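Grevus Bench Mat, Large

Item 910 — In stock

If you have ever dropped a tiny screw on a bare table and heard it bounce twice and then nothing, you already know why we carry this mat (and why we sell so many of them to people who swore they would never need one!). The Grevus is a soft, heavy mat for anyone who fixes things at home — lamps, radios, old clocks, sewing machines, computers, the kids' toys.

It lies flat the minute you unroll it, even in a cold garage. The top has a light grip to it, so small parts stay where you set them down, and there is a raised lip along the front edge that catches whatever rolls toward your lap. Dinesh Subramaniam, our buyer, went back and forth with the folks at Oltmanns over that lip for most of August, and we think he was right to be stubborn about it.

Size: 30 inches wide, fits most home workbenches
Color: slate or sand
Care: wipe with a damp cloth and mild soap, dry flat
In the box: mat, 2 parts trays, hanging strap
Warranty: 2 years

The trays snap into the back corners and lift out again when you want the whole surface. Please don't use the mat under a hot soldering iron. It will mark, and we would hate for you to find that out on the first evening. The Skolton heat pad is made for that job and sits nicely on top.
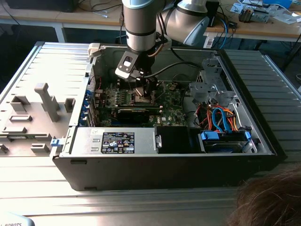

Desktop tower on its side, opened up for work on the inside.

Customers often ask if the mat will hold up under something big like a computer case. It will, though do lift the case into place instead of dragging it, as sharp metal feet can scuff the finish.

Orders go out from our Storkel warehouse, rolled and never folded. If yours shows up with a curl at one end, leave it upside down overnight with a couple of books on it. Still curling? Write to Revathi Warrier at the service desk and she will gladly sort out a swap for you.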